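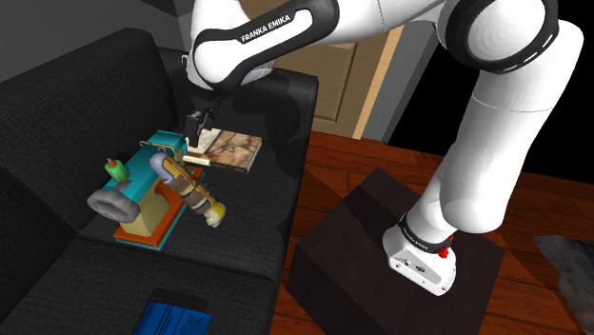

Fig. 1. Robotic arm over a couch, with a book and a toy sewing machine on the seat (computer rendering).

Introduction to Marketing, handout 7
Pricing and the first discount
Lecturer: Saqib Kazmi

Please read this before the seminar. The slides are short, so I put the longer explanations in the handout.

1. List price and pocket price

The list price is the number printed in the catalog. The pocket price is the money that stays with the seller after all reductions. Between them we find volume discounts, early payment discounts, free delivery, and sometimes a gift to the dealer. Many small companies know their list price very well and have never calculated the pocket price.

Case: Givach sells office lamps to dealers. One carton has a list price of 700 dollars. The dealer gets 8 percent for volume, and then 2 percent of the remaining amount for paying early.

700 minus 8 percent = 644.00
644 minus 2 percent = 631.12

Students often add the two percentages and take 10 percent from the list price. This gives 630.00, and it is wrong. The second discount is taken from the smaller amount. Freight is not yet included in this calculation, and in the Givach case the seller pays it.

2. Who gives the discount?

In the reading by Gijs De Graaf (chapter 2, on the course page) you will find the term "discount authority." It means the limit up to which a salesperson may lower the price without asking a manager. De Graaf compares two distributors, Zelik and Panagiotou. At Zelik every salesperson can decide alone. At Panagiotou each request goes to the sales director, and the customer waits for the answer. Both systems cost money — the first in margin, the second in lost orders.

Note the table at the end of the chapter. The column "net" there includes freight, so please do not compare it directly with our result in section 1.

3. Discount or added value

A discount is easy to give and hard to take back. When the customer has paid 644 once, the next invoice for 700 looks to him like a price increase. For this reason some sellers prefer to offer training, longer warranty or faster delivery. The cost of these must also be calculated.

For the seminar

Read the Drirura case and calculate the pocket price for each of the dealers. Write half a page: which dealer would you visit first, and what would you offer? Bring it on paper. Groups stay the same as in May.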